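Cordless driver keeps stripping small machine screws in plastic

Posted in Tools and Fixings

I am refitting covers on small plastic housings. The screws are short black machine screws going into moulded bosses. With my cordless driver on setting 4 the heads strip or the thread in the boss lets go. The handbook gives 500 rpm on low gear and 3000 on high. I use low. Is there a setting that works, or is the tool wrong for the job?

Jimside

Wrong tool. Use a hand screwdriver.

Weerakoon

The clutch on a full-size driver is too coarse for this. Run the screw down by machine if you must, stop before the head touches, and finish by hand. To restart a screw in an existing thread, turn it backwards until you feel it drop, then drive it forwards. Otherwise it cuts a second thread and the boss is finished after a few goes.

Check the bit as well. A worn PH1 will ride out of a good head.

Merle Cartwright

Agree with the above, with one addition — tighten in stages. Where three screws hold one part, bring all of them to light contact first, then go round again. If you fully tighten one, the part tilts and the others go in at an angle.

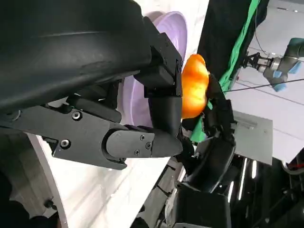 Three small black screws in a triangle near the base of a rounded tip.

For a boss that has already stripped, a slightly longer screw sometimes reaches fresh plastic. Measure the depth of the hole first.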